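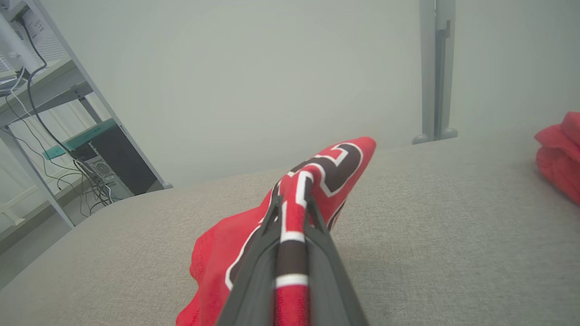
Chapter 7
Handling Cloth

By the end of this chapter your team should be able to:
choose a grasp point on a garment
set a closing force and record it
plan a fold as a list of short moves
keep a log that another team can follow

7.1 Why cloth is hard

In Chapters 5 and 6 you picked up blocks and bottles. A block has one shape. Once you know where one corner is and which way it faces, you know where the rest of it is. A shirt gives you no such help. Pick it up by the hem and the sleeves go wherever gravity takes them, and the shape you planned for has gone before the arm has finished moving.

Engineers call an object like this deformable. Rope, paper bags and bread dough are deformable too, but clothing is the usual place to start, as it is cheap and hard to damage.

The club project for this half of the book is the Vendis task, named after the school league in which it was first set. A team has to take a sports jersey from a heap, lay it flat on the table and fold it in 75 seconds or less. Most teams that enter manage the first part in January and are still working on the last part at Easter.

7.2 The pinch grasp

A gripper with two parallel fingers holds cloth by pinching a fold of it. There must be a fold to pinch. On a bunched garment there are plenty, and the question is which one to take. On a flat garment the fingers have to make one, usually by pressing down lightly and closing while they touch the table.

Seams, hems and bands of trim are thicker than the cloth beside them and tend to slip less. Printed numbers are stiff – they bend in wide curves and can spring out of a weak grip. A table covered in woven fabric lets the fingertips press down a little without scraping.

Too much force will mark the cloth. Too little and the fold slides out on the way up. The Bhattacharjee table at the back of this book gives starting values for six common fabrics. Treat them as a first guess and change one setting at a time.

7.3 Before you begin

Work in pairs, one at the keyboard and one at the stop button. Swap after each set of ten attempts. Write down every attempt, including the ones that fail. The team at Flullau logged some 1000 grasps in a single school year, and its log is the basis of the exercises in section 7.6.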